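Equipment Planning: Simulation First, Hardware in May

November 24, 2021

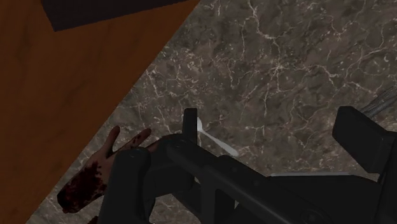 The Cunuvero handling programme has now completed its equipment plan for the coming year, and members of the partnership are asked to note the main points before the budget is put forward for approval.

The principal decision concerns timing. No robot arm will be ordered until May. Until then, grasping work will continue in simulation, where grippers can be compared on cluttered surfaces and on objects of awkward shape – thin shafts, ridged rods, soft forms lying partly under other things – without the cost of damaged parts. The simulated object library now holds 1,268 items, many of them taken from stock game and film collections, and it will be kept in use after the hardware arrives.

Two suppliers have been invited to quote for the gripper. Vuris offers a linked two-pad model with a longer delivery period and a full set of spare pads. Coutinho offers a simpler unit at a lower price, with servicing charged separately. Both quotations are to include a simulation model of the gripper at no extra charge, as the Ullero site lost several weeks last year building its own.

Sites should plan on the following basis. Computing time for simulation will be met centrally up to 1,000 hours for each site. Use beyond that level must be paid for from local funds and agreed in advance. The central budget will cover 70 per cent of the purchase price of one arm and one gripper per site. Mounting, guarding, electrical work and staff training are not included, and past experience suggests that these items are easily left out of a first estimate.

Requests for a second gripper will be considered only where the site can show regular use of the first over at least 16 weeks. Shared use between neighbouring sites is encouraged – a loan form is available from the programme office.

Draft estimates should be sent to the programme office with the name of the budget holder and a floor plan of the proposed work area. Sites that have already sent a plan need only confirm that it remains correct.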